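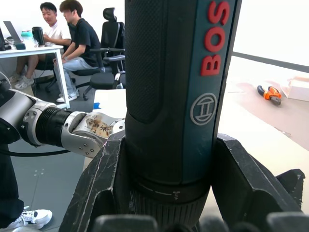
Joanne Oakley told me she'd sign up for another round tomorrow, even though her first afternoon with the Brelia gripper kit was mostly spent getting it to hold a screwdriver straight. I loved hearing that!

So now I'm looking for 10 more people to try the kit at our Hartley workshop and tell me what they think of it (the good, the bad and the stuff that makes you mutter). You don't need any robot experience. If you've put together a bookcase or fixed a bike, you'll do great.

You'd come in for two sessions in June, pick up ordinary hand and power tools with the gripper, and fill out a short form afterward. I pay $15 an hour, plus lunch, and there's free parking behind the building on Vusstead Road. Please wear closed shoes and leave the dangly bracelets at home.

You do need to be 18 or over and okay with standing for a while. Send me a couple of lines about yourself and which mornings or afternoons you can make, and I'll write back with dates.

Print this page
E-mail this to a friend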